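Remow
May 8, 2020

Thread on where our demo time goes when we record folding and basket tasks with two hand-held grippers. Short version: timestamps, then pose loss, then everything else. 1/
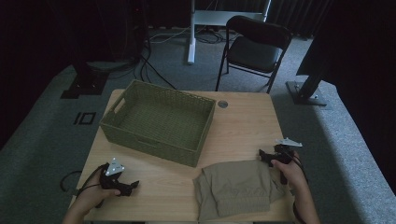
Fernirov replied asking why we don't drop the markers altogether and run visual-inertial odometry on each hand, given that the tracking volume pins you to one table anyway. Fair question. Taking it first. 2/

We tried it in the spring. Drift over one fold was fine. Drift between the two hands was not. Relative pose error is what kills a bimanual policy, because both jaws have to agree on where the fabric edge is. With a shared marker frame that error stays bounded. 3/

Cost of markers: occlusion. Cross one wrist over the other and a pose goes missing. The old logger held the last good pose and said nothing. The policy then learned that hands freeze in midair and teleport. 4/

Fix is in the Vasilakis branch. Every pose now carries a validity flag. Short gaps get interpolated (slerp on rotation, linear on position). Anything past 300 ms splits the episode. No more silent holds. 5/

Reran the old set through it. 1,611 episodes in, 700 had at least one gap past the limit. Most of those still give a usable segment on one side of the split. We had been training on all of it. 6/

Timestamps. The head camera and the pose stream were stamped on arrival by two different processes. The offset looked constant until the disk got busy, then it wandered. Both are now stamped at the source and aligned by one resampler. 7/

To check alignment: close both jaws hard at the start of each take, find the edge in jaw width, find the matching video frame, compare. Crude, works offline, needs no extra hardware. The script fails the take if the two disagree by more than one frame. 8/

Soft goods make all this worse. A rigid box forgives a late grasp label. Trousers don't. Label the close a few frames late and the policy pinches air above the fold, then lifts with full confidence. 9/

Planner side, for those who asked: there isn't one during the fold. The policy outputs relative gripper poses, and Irneo does IK plus a collision check against the table plane and the basket walls. If the check fails it holds and replans from the current joint state. 10/

Open problem: the basket rim. Human wrists tilt over it without thinking. The arms hit a joint limit on the same path, and the retargeter clips it. We now run reachability on every episode before it enters the training set. Slow, 500 episodes overnight on one machine. 11/

Next: move the reachability check into the recorder so the operator gets a warning during the take. Aiming for June. The gap splitter goes out before that, with the config we used. 12/12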